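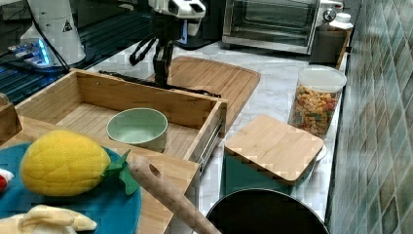
Sourdough crackers, batch notes – January

3 min read · 29 comments · 156 shares

Back on the crackers after the holiday gap, and I am so glad to be at it again! The starter from the Stemine jar came through its rest in the fridge beautifully. Fed it twice, left it on the shelf by the boiler overnight, and by 7 in the morning it had pushed the lid up.

Flour: used the Martens rye for the first time. It is coarser than what we had before and it drinks a lot more. I started with the old water amount and the dough was like wet sand, so I added 29 g more and let it sit. Much better after the rest. Note for anyone repeating this – wait before you add water, the rye keeps soaking it up for a good while.

Split the dough into 3 portions:

A – plain, salt on top only
B – caraway, lightly crushed
C – discard from the older starter mixed in, no seeds

Rolled all of them with the Ivetti pasta roller down to the second thinnest setting. A and B went through like a dream. C tore at the corners (that old discard is very slack) and I had to fold it and dust it and go again. Docked everything with a fork. The wheel docker is still missing a pin.

Oven at 156 C, fan on. A took 29 minutes and came out an even gold, with a proper snap once cool. B got the same time and the smell was wonderful, caraway all down the hall. C needed longer and still had a bendy middle, so I switched the oven off and left it in there with the door propped open. Checked again at 2:30 and it was crisp all the way through. Sour, too, in a really good way! Sharp at first and then almost cheesy.

I think C has the best flavor we have had from this dough and B has the best texture. So next time: C dough, B thickness, caraway, and a long drying stage planned in from the start.

Yield was 59 whole crackers plus a bowl of broken ones, which went into soup. Packed a tin of each for the Londow tasting, labels on the lids, A B C only so people don't get hints.

Still to do:
- order the docker pin
- try half the salt on B
- feed the Stemine jar before leaving
- find out if the Martens rye comes in a finer grind

29 comments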